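Hollum Yard Sign Dispute

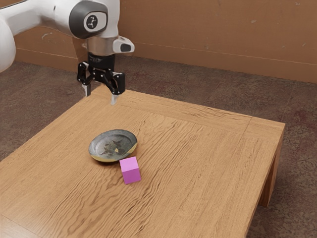 White robotic arm with a black gripper over a square wooden table (computer rendering).

The Hollum yard sign dispute was a fight over political signs in the town of Hollum, and I've been keeping this entry up because I lived two streets over while it was going on. It began in March, when the town council voted to limit campaign signs to one per yard and to fine anybody who left one up more than 26 days after an election.

People were furious, and not all from one party either! My own street had signs for both sides, and neighbors who hadn't spoken in years were suddenly swapping zip ties. A petition against the rule picked up 1,587 names, mostly gathered outside the Calloway grocery store (I signed on my second trip, once I'd put the milk in the car).

The online side was a lot uglier. A Wusley message board posted pictures of people's front yards with the house numbers showing, and a few families got nasty messages for weeks. The board took the pictures down after complaints, but copies kept popping up.

The council dropped the one-sign limit on 31/03/2025 and stretched the removal period to 60 days. Fines already paid were returned. Prernau, the next town over, had been working on a similar rule and quietly shelved it.

See also: Calloway parade permit case; Wusley town elections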